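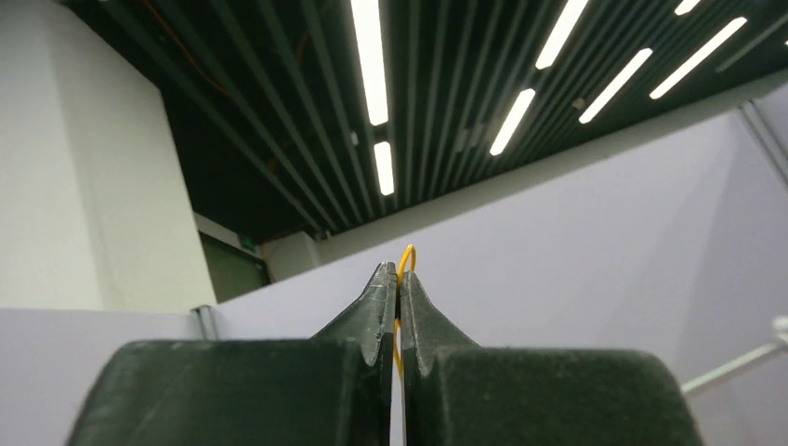

**wristwatcher:** Week two of the cable sorting project at the Bridorness student robotics club and I'm already hooked! We've got two arms, three colours of wire in one horrible knot, and a set of bins to sort them into. Teams get 45 minutes at the end-of-term showcase. My group wants to teach the arms by hand (somebody drives both grippers, we record it, the model learns from the recordings). The other half of the club wants to script the whole thing.

What we have so far:

- Grippers that close on one thin strand without letting it slide out sideways. This took most of January.
- Bins side by side near the middle, in easy reach of both arms.
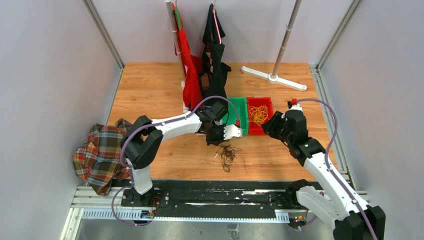
- A rule that only one arm pulls at a time while the other one holds. We argued over this for a whole evening.
- 12 decent recordings, out of a lot of very silly ones.

Has anyone here done wire or string with two arms? I'd love to hear how many goes you needed before it started behaving.

**hunell_fan:** Ooh, yes! We did shoelaces with our Hunell kit and it was the most fun I've had in that club. We ended up with 166 recordings and it was still hopeless with anything curled tightly. Try getting both grippers in at the same clump and easing it apart. Going at the loose ends first made our knots worse.

**wristwatcher:** That's very close to what Aicha El Sherbiny has been telling us, she's driving for our team and she's brilliant at it. Brown wire is the hardest for me because it gets lost against the wood on the wrist view. We've been practising the two-handed pinch on it all week. 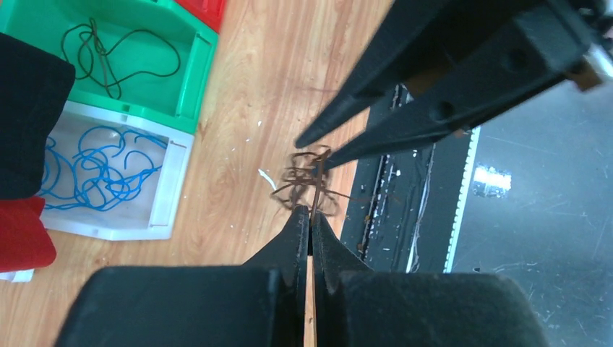 **Issa:** I'd still script it. Recordings teach the arms your bad habits along with the good ones, and you'll want 1,000 of them before you can trust a thing. Find the colour, grip, lift, drop, repeat. My lot had that going in a fortnight.

**hunell_fan:** With separate wires though, Issa? Lift-and-drop is fine until two colours come up together, and then your script has no idea what to do next.

**Issa:** Fair, ours were cut short and laid out straight. I still say start simple.

**wristwatcher:** We might do a bit of both! Script for carrying to the bin, learned part for the untangling.
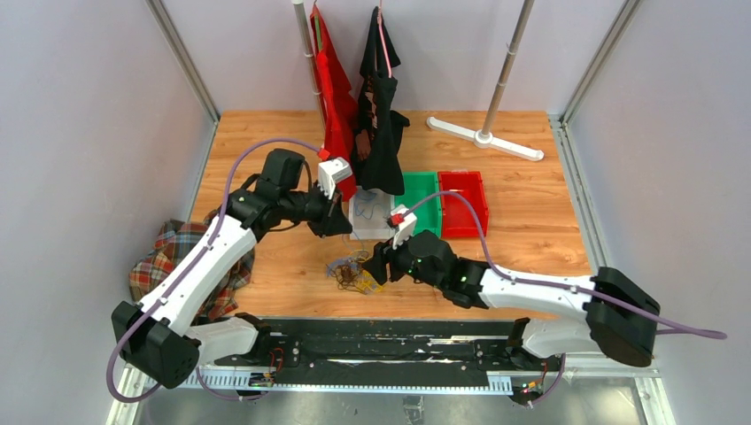 Starting positions are the thing I want to sort out next. The Stiltetti team always begin with the arms folded right back, and it costs them ages on every run. I'd like to start with both grippers already out over the table. With brown, yellow and blue lying in one tangle between the arms like that, either side could go in first, and the green and red bins are just behind. Then it's down to the driver to pick. Does anyone let the model choose which arm goes first, or do you fix it?

**hunell_fan:** Fix it to begin with, then mix it up once it's steady. And do post how the showcase goes, I'm properly invested now!

**Issa:** Seconded. If the learned version beats a script I'll eat my words.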